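Sala de mesas, revisión interna. Hoja de comprobación con comentarios
Zona Talari, planta 2
Rellenar OK / NO / PEND. Lo que quede en NO se repasa al cierre.

Apuntes rápidos, luego lo paso a limpio. Empiezo por las mesas porque es donde hay más que mirar.

1. SUPERFICIES Y COSAS ENCIMA

1.1 Bordes de mesa sin astillas. OK
1.2 Mesas juntas sin hueco ni escalón en la unión. PEND. Pasar la mano por el canto, a ojo no me fio.
1.3 Bebidas lejos de pantallas. NO. Latas, botella de agua y vasos en fila en la misma mesa que el monitor grande. La botella vale, los vasos no. Pasarlos al estante.
1.4 Herramientas de juguete recogidas al terminar. NO. Martillo de cabeza verde en la mesa. Va a la caja, siempre.
1.5 Telas y papeles doblados o a la bandeja. PEND. Hay una pieza beige arrugada en medio de la mesa.
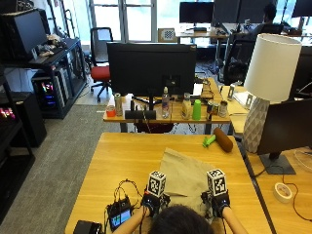 1.6 Lámpara de pantalla blanca: base estable, lejos del canto. Probar con un empujoncito. PEND
1.7 Cinta blanca: al cajón cuando no se use. Es de las de Vlachou, se acaban enseguida y luego hay que pedir.
1.8 Tarjeta blanca apoyada detrás, en la mesa del fondo. Si es de alguien que ponga nombre, si no se tira.

2. CABLES Y CORRIENTE

2.1 Cables sin enredar encima de la mesa. NO. Maraña de cable negro fino. Bridas de velcro, pedidas a Fornomska en mayo, siguen sin llegar.
2.2 Cables que bajan por el lateral: sujetos a la pata, que nadie los enganche con el pie. PEND
2.3 Regletas: no pasar de hasta 3000 W por toma, lo pone en la pegatina del cuadro. No encadenar una con otra. OK
2.4 Monitores: pie firme, que no cabeceen al tocar la mesa. OK el grande. El de al lado de la lámpara, mirarlo otra vez.
2.5 Etiqueta de inventario legible. La 2554 está medio borrada, reimprimir.

3. SUELO Y PASO

3.1 Paso libre por el lado de las mesas. OK
3.2 Suelo claro, brilla mucho. Comprobar que no resbala después de fregar, no fiarse del brillo. Poner el cartel amarillo hasta que seque.
3.3 Nada apoyado en el suelo debajo de los estantes. PEND
3.4 Reflejos en la madera: si molesta al trabajar, girar la mesa o bajar la luz. No es un fallo, pero anotarlo.
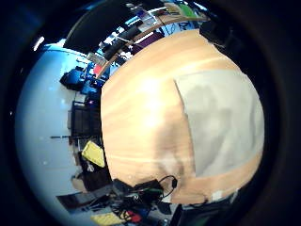

4. ESTANTERÍAS

4.1 Baldas sin combar por el peso. PEND. Van muy llenas, cajas y recipientes negros, blancos y azules mezclados con herramientas. Hay que vaciar una entera y mirar los soportes.
4.2 Lo pesado abajo. Repasar balda por balda, con tanto bulto no se ve lo que hay detras.
4.3 Nada asomando hacia la mesa. Ojo con lo morado de la parte baja, justo encima del tablero. Empujar al fondo.
4.4 Herramientas separadas de los recipientes. NO. Cajas Nuria de las pequeñas, con tapa, y etiqueta por fuera.
4.5 Fijación a pared. PEND, hace falta escalera.
4.6 Lámina grande blancuzca extendida en la mesa: papel o tela, no lo he tocado. Si es papel, lejos de enchufes. Enrollar al cierre.

5. PENDIENTE DE COMPRAR

Velcro para cables (reclamar a Fornomska)
Cajas Nuria con tapa
Etiquetas adhesivas, paquete de 500
Cinta blanca, Vlachou
Cartel de suelo mojado, el que hay está roto por la visagra

6. OBSERVACIONES

Lo urgente es 1.3 y 2.1, se arregla en un rato. Las baldas piden media mañana y dos personas, mejor antes de las 11:00, que luego se ocupan las mesas. El extintor del pasillo va en la hoja de zonas comunes, no apuntarlo aquí otra vez. La hoja firmada, a la carpeta de Talari, detrás de la del mes pasado.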